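Computer refurbishing bench: people wanted
Posted October 11, 2022

Juvaden takes in desktop computers that offices and schools have finished with, sorts out what still works, and sends complete machines back out the door. The bench at our Plivham workshop has room for more hands, and we'd love to fill the open places with people who like taking things apart (and, even better, putting them back together).

The work is mostly older office towers. Side panel off, case flat on its side, and there's the whole board in front of you: memory slots, expansion slots, the coin-cell battery, the processor socket beside its open lever.
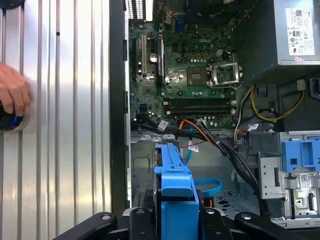 Do I need a background in electronics?
A steady hand and some patience are plenty to start with. We teach the rest, including how to handle a processor by its edges and why a drive should never be dropped, even from a small height.

What you'll be doing

You'll strip and rebuild towers one at a time. Small parts go into a fixture tray as they come out, so a drive and a processor each have a place to sit while you deal with the case.
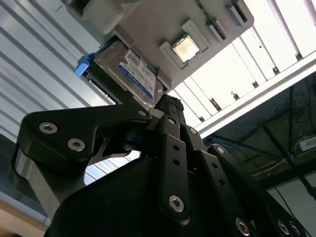 Once the parts are tested, you'll write up what passed, fit the good ones and route the cables so the next person can reach everything. It's satisfying work! A machine that came in as scrap can leave as somebody's homework computer, and last year 534 of them did.

You'll also learn a lot of small mechanical stuff: which latches slide and which ones squeeze, how a drive caddy flexes over the drive, how firmly a memory module wants to be pressed. New people work next to someone experienced until they feel ready to go solo - there's no set deadline for that.
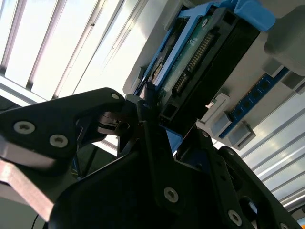 Janaína Rezende told us she was scared of bending a pin for her entire first month, and that by May she was the one showing other people how to seat a processor. She also asked us to mention that the stools are better than they used to be.

What we're looking for

Someone who labels things. Someone who asks before forcing a stuck connector. You should be comfortable sitting at a bench for a couple of hours and reading small print on part labels. Experience with Dell towers is handy but optional.

Open places: 5
Shifts: 2 per week, mornings or afternoons
Pay: hourly, training shifts included
Location: Juvaden workshop, 1384 Zuccaro Street, Plivham

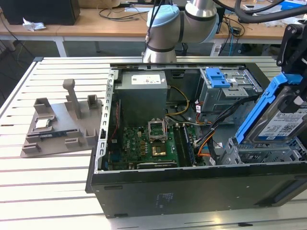

How to apply

Write a few lines to Bohumila Urban at the workshop address, or drop a note off at the front counter. Tell us about something you fixed, or tried to fix - a toaster counts. A résumé is welcome but you don't have to send one. Please say which shifts you could work and when you could start.

We'll invite you in for a short visit to see the bench and open up a tower with us. Wear closed shoes and leave bracelets at home.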